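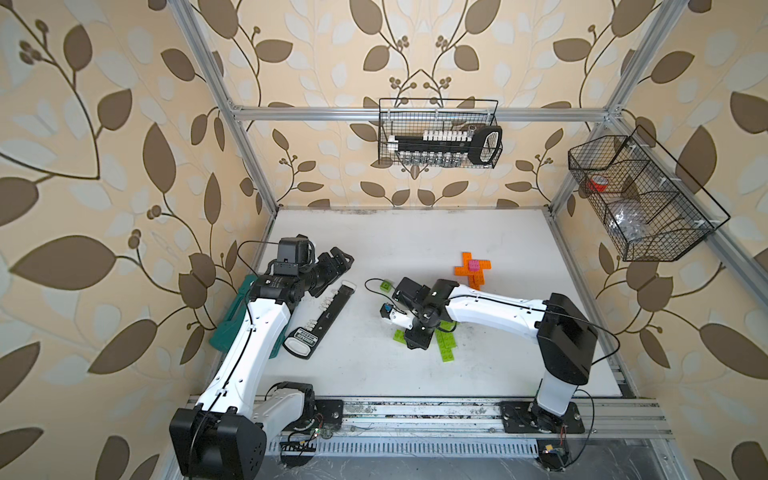 Teaching Two Arms to Build: Our Spring Project Report

Where we started

When our team picked this project back in January, we thought the robot part would be hard and the toy brick part would be easy. We had it backwards, and a lot of this report is about how we came around to that. Our goal was to show a pair of robot arms how to press one plastic brick onto another, driving them by remote control, and then to train a program on those recordings so the arms could try it alone. We named the setup Votness, after the street where half of us live, and we did all of the work in the basement lab at Candthorpe.

The workspace

Both arms are bolted to one long aluminum rail along the front of a white table, and each one ends in a gripper with black fingers. The walls around the table are papered with big brown leaves, which we have all grown very fond of! We kept our bricks sorted by color as well as we could, green in one group and orange in another, with a pink one on top of the orange so we would have a stack to aim for. Tape and small parts went in the wire baskets on the frame, where we could reach them without leaning over the arms.

How we gave the demonstrations

One person sat at the controls with a pair of hand levers, and whatever the levers did, the arms copied. A second person watched the table and called out when a brick had slid away. It takes a while to get used to this (you feel as though you are wearing very thick mittens), so each of us practiced for 3 hours before any of our runs were saved. After that we worked in 17 sessions through March and April and ended up with 600 saved runs, which was more than we had dared to hope for.

What went wrong

Our early runs were far too fast. The person driving would hurry the last little push, and the program learned to hurry it too, so bricks went skidding off sideways. We threw out the whole first session and started over with a slow count before each press. Cables were our other headache, and we learned to check the loop near the gripper before every run.

Results

In our final test in May, the arms joined the bricks in 16 out of 20 tries, and we cheered for every one of them. The four misses all came at the far right of the table, where we had recorded the fewest runs, so next year's team may want to begin there.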